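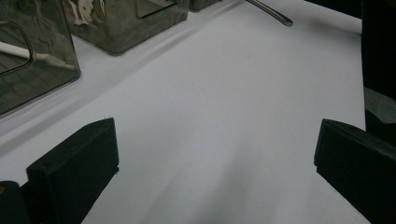 **Kastden Short Course in Household Order, Handout 3: Cutlery and the Row of Bins**

Read before the August session. Bring a pencil, and your own forks if you must.

Most kitchens have one drawer where everything ends up, including a takeout menu from Colombo's and a key to something. Our subject this week is the alternative - open containers, side by side, with one kind of thing in each.

**Rules for sorting**

1. Clear the surface first. Sorting on top of a mess gives you a sorted mess.
2. Set the containers in a row along the back, handles toward you.
3. Choose the categories before you touch a spoon. "Miscellaneous" is a category only in the sense that a swamp is a lake.
4. Place things, don't toss them. The back row can hear you.

Long thin items give the most trouble. They won't lie straight in a short bin, and last term's group spent 20 minutes debating whether a stirrer is a spoon. (For grading purposes, it's a spoon.)
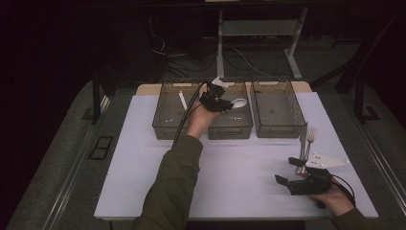

Haler objected in the margin of the last draft that a bin with one spoon in it is a waste of a bin, and that anyone with a small kitchen would put the lot in a jar. Fair enough. Jars are covered in Handout 4, with some reluctance.

**For next time:** sort one drawer at home and write down your categories. Leave the page in the tray outside Room 318.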